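Section 5. Printing and Applying Address Labels

Before you begin

The Okora label template is set up for plain white sheets. Keep unused sheets flat in their original wrapper until they are needed. Sheets with curled corners should be set aside, as they may jam in the feed tray.

Loading the sheets

1. Turn the printer on and wait until the status light stays green.
2. Fan the sheets once and place no more than 25 in the rear tray, label side up.
3. Slide the paper guides inward until they touch the stack. Do not press them tight.
4. In the Okora print window, select Labels under Paper Type.

Caution: Do not feed a sheet from which any label has been removed. Exposed backing can stick to the rollers, and this damage is not covered by the warranty.
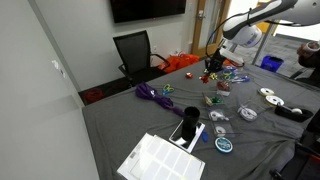
Printing a test page

5. Print one page on ordinary paper and hold it behind a blank label sheet against a bright window.
6. Check that each address falls inside its label. If the text sits too high or too low, open Page Offset and adjust it one step at a time.
7. Confirm that the scale is set to 100 percent – the Fit to Page option must be off.
8. Print the label sheets.

Note: A single address list may hold up to 486 entries. Longer lists must be divided before they are imported.

Applying the labels

9. Allow the ink to dry for 5 minutes before handling the sheet.
10. Bend the sheet back slightly at the edge of a label and lift the label from one corner.
11. Set the label down from left to right and smooth it with a dry cloth.

Labels may be repositioned only once. For padded envelopes, apply the label before filling the envelope.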